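Week 3 notes: Automation where people already work

Okay, these are my notes from the session tidied up a bit, plus the bits I ran out of time for. I talk faster than anyone can write, I know. If you missed the class, read these before the tutorial and have a go at the questions at the end, and bring the Mumach reading with you (the printed one, please, the wifi in that room is hopeless).

Where we'd got to

Last week was all big factory stuff. Fences, light curtains, a welding cell that does one thing all day and doesn't care who's on shift. I said then that the fence does a lot of social work as well as safety work. It tells you where the machine's job stops and where yours starts. You can draw it on a floor plan. If the union and the company want to argue about it, they can both point at the same line of yellow paint.

This week we're taking the fence away. Most of the workplaces people in this room will end up in don't have one and never will: kitchens, laundries, aged care, hotel floors, stockrooms, the back half of a bakery. The work there is fiddly and it moves around, and the stuff gets put down wherever there's room. So when automation turns up, it has to fit in among all of that, and so do the people.

My running example is Vukia, which does prepared meals out of small kitchens. I spent a good part of last winter hanging about in two of them, getting in the way and being fed. Vukia had signed up to a program run by Unari to teach machines ordinary kitchen handling: picking things up, setting them down, putting things in and out of crates and racks. I went in to look at the machines and came out with a notebook full of stuff about rosters.

Task, job, role

Three words I'll be picky about all term, so get them straight now.

A task is a bit of work you can name and point at. Rinse the greens. Put the sticks back in the crate.

A job is the bundle of tasks one person gets paid to do, and the bundle matters. Rinsing greens is a nice sit-down-in-your-head sort of task between two horrible ones. Take it out and the two horrible ones are now side by side. The time-and-motion people will tell you you've saved eleven minutes, and they're right, and the person doing the job will tell you their afternoon got worse, and they're right too.

A role is what other people count on you for. Nokuthula Khumalo had "kitchen hand" on her payslip, but her role was that she knew where everything was. Ask anyone at Vukia and they'd say "ask Nokuthula". No task list I was shown had that on it.

Automation gets sold by the task and bought by the job, and what it changes first is very often the role. Underline that, it'll come back in the assignment.

What the handling work looks like

I want you to have a feel for the scale of this, so forget the humanoid on the magazine cover. Teaching a machine to handle things starts with a person doing the handling through a tool that closes the way the machine's hand will close. You hold the gripper, you squeeze, the two fingers come together on whatever it is, you move it and let go. Then again. And again! At Vukia a block of this was 200 goes at one task, and people were paid a loading on top of the normal rate for it, which I'll get to, because the loading turned into the most interesting argument of the whole visit.

The place you do it in matters as well. A bench in a lab gives you one object and plain light. A kitchen gives you a bright window straight in front of you, a patterned cloth on the table, a sink with greens in it, a rack of plates, a row of bottles. All of that is the point, as far as the engineers are concerned. They want the mess. The people who cook there have mixed feelings about their mess being wanted. 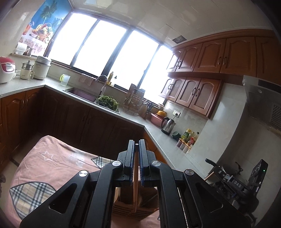
Bongani Zulu reckons I'm too soft on all this. He read a draft of these notes and wrote back that a cook who spends a shift squeezing a gripper is being asked to train a replacement, that a loading on the hourly rate is a cheap way to buy twenty years of knowing how to hold things, and that I should say so in plain words before I get anywhere near "mixed feelings".

So I'm saying so, Bongani. It's a fair hit and I've left it in because I want you to argue it out in the tutorial. My own view is a bit further along the fence (sorry) and goes like this.

First, he's right about the buying. What changes hands in that kind of session is skill, and we've got a pretty poor vocabulary for paying for it. Wages pay for time. The loading at Vukia paid for slightly more expensive time. But what Unari walked away with keeps its value after the shift ends, and can be used in kitchens those workers will never see. If a photographer or a session musician did that, they'd ask about licensing. Kitchen staff were handed a one-page consent form.

Second, I'm less sure about the replacing. What I saw was patchier. Some tasks looked very movable to me and others looked nowhere near it. A thin wooden stick going into a crate is a tidy little problem: it's stiff, it's light, you can get two fingers on it. A heap of wet leaves is a nightmare. So what you'd expect is a kitchen where the tidy bits go and the floppy, slippery bits stay, and we're back to that bundle of tasks and whose afternoon gets worse.

What changed for the people

I've sorted my notebook under the headings I'd like you to use in your own workplace reports.

Pace. Zodwa Mtshali told me the thing she noticed was that she couldn't speed up. Normally she'd go hard for an hour and then coast. With the gripper you go at gripper pace, which is slower than hands, and she found it more tiring than going fast. Her wrists were fine, she said, it was her patience that got sore.

Space. A gripper with its linkages is a wide thing to hang on the end of your arm. In a small kitchen that means somebody else has to wait, or go round, or not use that bit of the table. Small stuff, but small stuff at four in the afternoon is how fights start.

Tidiness. I hadn't thought of this one at all. Once people knew their kitchen was going to be looked at, they started cleaning it for the look. The manager had to ask them to stop. Zodwa's reply was that she'd never in her life been told off for wiping a counter and she wasn't going to start now.

Being watched. The consent form covered "hands and work area". It didn't cover talk, and people went quiet during sessions. Two of the cooks who normally sang stopped singing. I don't know what you put that under in a cost-benefit table, but I'd like one of you to try.

Pride. Yes, really! Themba Oosthuizen got good at it, was openly chuffed about being good at it, and ended up showing new people how to do it. Nothing in his classification recognized that for months. When they finally did sort out a pay step it was called "demonstrator", and he hated the word because it made him sound like he was flogging blenders at a mall.

The loading argument

Here's how it went, as near as I can put it together. Management offered a loading for session hours only. The staff said that was no good, as the people left cooking were now short a pair of hands and working harder for the ordinary rate. Management said fine, spread it across everyone on shift. Then the people doing the sessions said hang on, we're the ones doing 200 of the same thing. They settled on a split: a base amount for the whole shift, with a top-up of 700 a quarter for anyone who'd completed the full set of blocks.

I like this case because no one in it is being unreasonable. Each position is a different answer to the question of who carries the cost of the change. Damián Vergara's chapter in the Mumach reader has a good framework for it (look for the bit on "shadow effort"), although I think he underplays how much the split depended on people already getting along.

Compare the Lemieux hotel case from your reading, where linen sorting went over to machines and the top-up was a one-off payment of 2,000. Everyone took it and then there was nothing left to bargain with the next time round. Same sort of change, same sort of workers. Have a think about why one group held out for something ongoing and the other didn't. I've got my theory but I'd sooner hear yours first.

For the tutorial

Pick a job you've had, any job, even the awful one. Write down the tasks, then write down the role, and see what's in the second list that isn't in the first.

Go through those tasks and mark the tidy ones and the floppy ones. What would your shift feel like with only the floppy ones left?

Should Themba get paid every time what he showed the machine gets used somewhere else? If yes, who'd keep track? If no, what makes him different from a session drummer?

Bongani says replacement, I say reshuffling. Take a side, and use something from the Lemieux case that you think hurts the other one.

The workplace report is three pages, not counting your task list. Please don't email me to ask if you can do it on my kitchen examples. You can't, go find your own! Extensions go through the faculty form as usual, and I'm in my office most mornings until ten if you want to talk through a site before you commit to it.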